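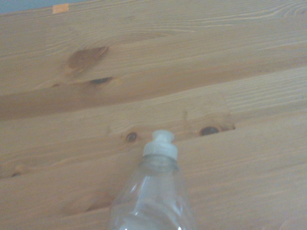
I spent most of April putting off the question of what to do with the pine table. It came out of a shop in Wostbridge that was closing, and I paid 72 dollars for it, which seemed fair for solid boards. Every guide I read told me to sand it and put on a hard finish. I haven't. The pine is pale and smooth with no shine to it, and I like the big dark knot on the top plank, with the reddish brown around it and the long thin one right underneath. A friend thinks I should fill the knots. They can stay as they are. There's a bit of orange-tan tape near the far edge that I still need to peel off.

The seams are more of a concern. Crumbs get into them, and a cloth only pushes them further down. I've been using an old toothbrush once a week and then wiping along the grain with a damp rag. Dish soap is fine if you don't use much.

I did get a quote from Stallwood for a proper oil finish. They wanted 228 dollars, pickup included, and the table would be gone for two weeks. I eat on it and work on it, so that was a no for now. I may try a small can of oil on the underside first and see how yellow it goes. If it's bad, only the dog will know.

Next up is the bench, which wobbles.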